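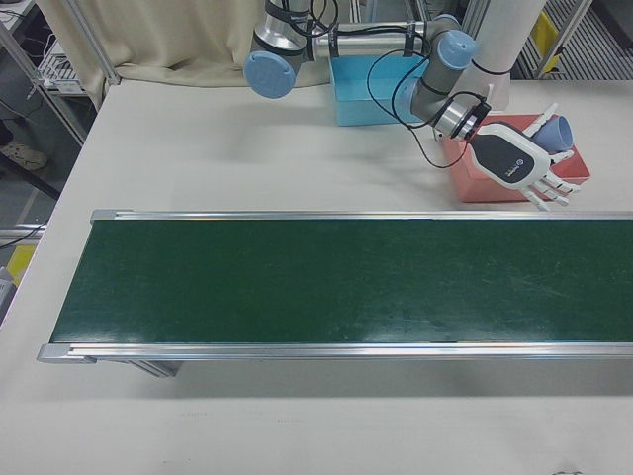
January 2022, first week back

The roof quote came this morning. Brunner want £3,310 for the back slope, which covers scaffolding, new battens and reusing whatever slates come off whole. I had guessed lower. I read it twice at the kitchen table and then went up into the loft with the torch to see if the leak had got any better by itself. It hasn't. The bucket under the chimney was a third full and the felt beside it has gone soft enough to put a thumb through.

I moved the Christmas boxes to the other side and laid an old shower curtain over the insulation. The trunk is dry. The suitcase next to it isn't, and the lining smells. I brought it down and stood it open on the landing, where I have already tripped over it.

Rain until two, then a cold clear afternoon. Walked into Drollthorpe to post the insurance form. The post office now shuts for lunch, so I waited on the bench by the pump with a sausage roll. The pond is up to the railings and the footpath behind the school is under water. Came back along the top road and got wet feet anyway. 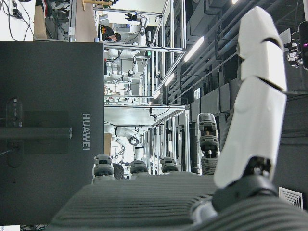 Fingers and knuckles, close up.

Rang Brunner before they closed. They can't start before the end of next month, and if there is frost they won't do the pointing round the chimney, so that part could slip to spring. I asked whether the gutter was in the price. It isn't. The woman in the office was helpful and said she would send a second sheet with the gutter on it so I can compare. I said yes to the roof in any case. Leaving it any longer seems silly when it was only a drip in July and now it is a bucket.

After that I did the sums. The holiday money goes, and the new cooker can wait. Two rings still work and the oven does if I hold the knob in.
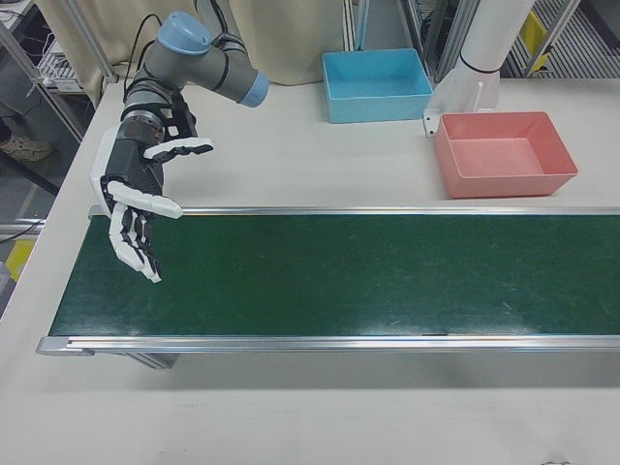
I also started on the back bedroom wall, which has been annoying me since we took the wardrobe out. The loose paper came away in long strips. Underneath there is a green distemper and under that a brown, and near the window the plaster is sound, much better than I expected. By the chimney breast it is damp and there is no point in touching it until the slates are done. I scraped as far as the light switch and stopped.

The paint is still in the shed from last time, 5 litres of the off-white from Disus. I opened it to check and it had a skin on top but was fine once stirred. It will need thinning for the first coat.

Supper was leek and potato soup, enough for tomorrow as well. Listened to the radio and darned the elbow of the blue jumper, badly. Bed at ten.
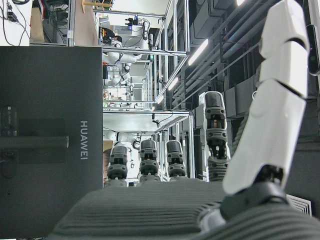 For tomorrow

Bus to Clukivby at 6 minutes past nine, as the later one doesn't run in winter. Need a filling knife, sugar soap, lamp oil and a proper lid for the bucket. Ask at the bank about moving the savings over without losing the interest. Library books are due back, both of them, and I haven't finished the one on canals. Empty the bucket before leaving.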